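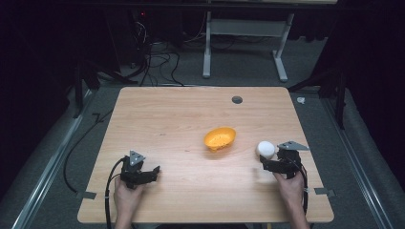

An orange bowl and a white ball on one of our tabletops, with the cable hole toward the back edge.

About Trotmont

Trotmont sells tables. We say that first because plenty of furniture companies would like you to believe they sell calm, or focus, or a better Sunday. We have never seen a table do any of that. A table holds up a bowl, and if it has a hole in the right place, it keeps your cords out of your lap.

We started in a rented unit in Ferrand with 41 tabletops bought from a hotel that had changed its mind. Most of them were too glossy and three were warped. We sold the rest and learned to ask for samples.

What we stock now is plainer. Pale wood, rounded corners, a matte surface you can write on without a lamp glaring back at you.

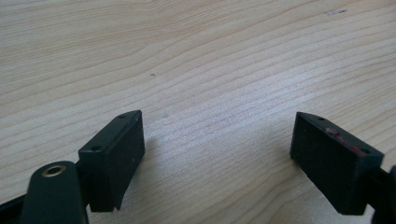
Grain is where we get the most complaints, so we will be blunt about it. It wanders. It can run tight at one side and spread out at the other, and the tone shifts between cream and tan. Some suppliers call this character and charge extra. We don't, but we won't swap a top over it either - you can come and pick your own from the rack in Zanow.

We are also doubtful about most surface treatments. We tried 11 weeks of a "self-healing" finish once and it healed nothing. Claims like that stay off our labels until we have lived with the product ourselves.

Last year we delivered more than 2,000 tables and took back 197. The usual reason was size. Please measure the room, then measure the door.

The Mirnum showroom is closed on Sunday. Bring your own chair if you want to check the height, and ask at the desk for the returns rack, where the prices are lower.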